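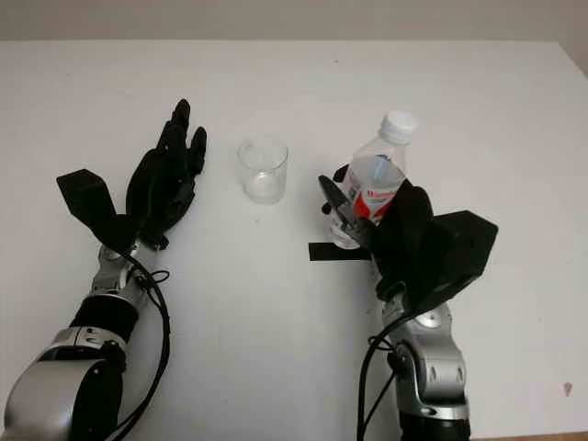 How far is the camp from the nearest town, and can a kid get there without a car?

Drunham is 11 miles out and the last bus stops at the gas station, so a camper without a ride has to get on the camp van, which seats 14 and runs on opening day and closing day only.

That was the first thing we got asked at every parent talk, so it goes first.

Summer Camp Access Project – Final Report
Deividas Šimkus and Agnese Zariņš
Recreation and Leisure Studies, spring term

What we set out to do

Camp Avotiņš is a sleepaway camp on the river side of Drunham. Two sessions, ages 9 to 15. It has 150 beds and last summer it filled 135 of them in first session and a lot fewer in second. The director wanted to know why second session lags. We wanted a project that wasn't another survey of our own dorm. Good match.

Our question: what stops local families from signing up for second session? Not out-of-state families, they book early and mostly book first session anyway.

How we did it

Paper survey plus an online one, same questions. Sent home through two middle schools and the public library in February. We got 256 back. After taking out doubles and the ones with only the first page filled in, we kept 130 for the main analysis. That's a big drop and we should of put the page numbers bigger. Lots of people did not notice the back side.

We also did phone calls with parents who checked the box for it. Deividas did most of these, evenings after 6:30. Agnese did the coding of the open answers and the tables. Tables are in the appendix, printed copy only.

One visit to the camp, on a Tuesday, off season. Walked the cabins, the dining hall, the boat shed. Dock was pulled in for winter. Took notes on the road in – narrow, no shoulder, nobody is biking that with a duffel.

What we found

Dates came up more than cost. We did not expect this. Second session ends the same week that fall sports practice starts in Drunham, and coaches want kids there from day one. Parents of 12 and up wrote this over and over. Parents of younger kids hardly mentioned it.

Cost was next. Families knew the price but most did not know there was a payment plan. It's on the website but you have to click into the registration form to see it.

Rides, third. The van helps but the pickup spot is the high school lot at 8:15 in the morning and a few parents start work before that. One mother said she'd pay extra for an earlier van. Another wanted a Sunday drop-off. The camp says Sunday staffing is hard.

Homesickness, food, bugs – all low. Swimming was a mixed bag. Some parents liked the river and some wanted a pool.

A thing we didn't ask about but got anyway: the camp dog, Basta. Eleven people wrote about Basta in the comments box. All positive.

Comparison camp

We looked at Hidonance, the music day camp in town, because it fills both sessions. It's a day camp so not the same thing. But its second session ends a week earlier, and the payment plan is on the front page of the flyer. We talked to the office there one time by phone, so take this part lightly.

Suggestions

Move second session up by five days if the school calendar allows it. If not, offer a short version for kids in fall sports.

Put the payment plan on the flyer and on the first page of the site.

Try an earlier van for one summer. Ask for sign-ups first so it doesn't run empty.

Problems with our study

Only two schools. Nobody from the north end of the county, where the third middle school is, they never wrote us back. Survey was English only and that left some families out. Also the people who answer a camp survey probaly like camp already.

Phone calls weren't recorded, just notes, so quotes are close but not exact.

If we had more time

We would talk to the kids. Every answer in here is from an adult. We had a kid version drafted but the permission forms took too long and the term ran out.

The director has a copy of this and the raw counts with names removed. Questions about the coding go to Agnese, questions about the phone notes to Deividas.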